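# The Second Pair of Hands at Cundley

**Dec 27, 2025**

The refurbishing floor at Cundley takes in furnished rentals at the end of their lease and gets the contents ready to go out again. Sofas, desks, cabinets, bins of household goods: all of it arrives on one side of the building and leaves on the other. For most of the company's history, the step between was done by people on their knees.

That step is called the low check. A worker gets down to floor level, looks behind and under each piece, picks up what has been left there, and puts it in a basket for sorting. The shop employs 34 people, and before the change nearly all of them spent part of each shift on it. The work is light and slow. It is also hard on knees and lower backs, and it was the task most often named when people asked to be moved.

Cundley began running arm units on the low check in January. The units use a two-finger gripper with a small camera mounted close behind it, and they run on planning software from Zastel. The arm reaches into a gap, closes on an item, lifts it out and sets it down in a basket. An item the software cannot classify is left in place and flagged on a screen at the end of the row.

Speed was a disappointment at first. A practiced worker clears a sofa and its surroundings in less time than the arm needs to plan its first reach. The units gained ground through long runs with short pauses, and the floor was rearranged to suit them. Pieces now stand at fixed distances, baskets sit on the floor within reach, and the aisle is wide enough for a person to step around the arm without stopping it. By the fall the units had handled 4,000 pieces.

Soft goods remain the weak point. A folded cloth offers no clear edge, and the fingers tend to pinch one layer and drag the rest. Thin items lying flat against a panel are nearly as bad. The camera sits so close to the fingertips that the gripper itself blocks part of the view, and the software has to rely on what it saw before the final approach. Workers learned these limits early. Several can tell from the angle of the wrist whether a grasp will hold, and they say so out loud, to the annoyance of the people responsible for tuning it.

The jobs have changed more than the headcount. No positions were cut in the first year, though 3 openings were left unfilled, and the remaining staff noticed. Four workers now tend the arms full time. They clear flags, reset baskets and label failed grasps for the software. The position pays slightly more than general floor work and involves a good deal of standing at a screen. Two people tried it and asked to go back.

Sorting has become the new bottleneck. Baskets used to arrive in small numbers, already half sorted by whoever had filled them. They now arrive steadily and mixed. A worker who pulled a remote control from behind a cabinet knew which cabinet it belonged to. The arm logs the same fact, but the log has to be opened and read, and on a busy shift it often is not. Cundley has asked Zastel for printed tags.

Training is the other open question. New hires once learned the furniture by handling it from below, where the brackets, feet and fasteners are. Supervisors at the Brornon site, which adopted the units later, now require 100 pieces by hand before anyone is assigned to an arm. Cundley is considering the same rule for its next group of hires.
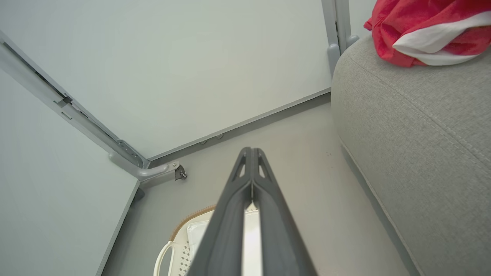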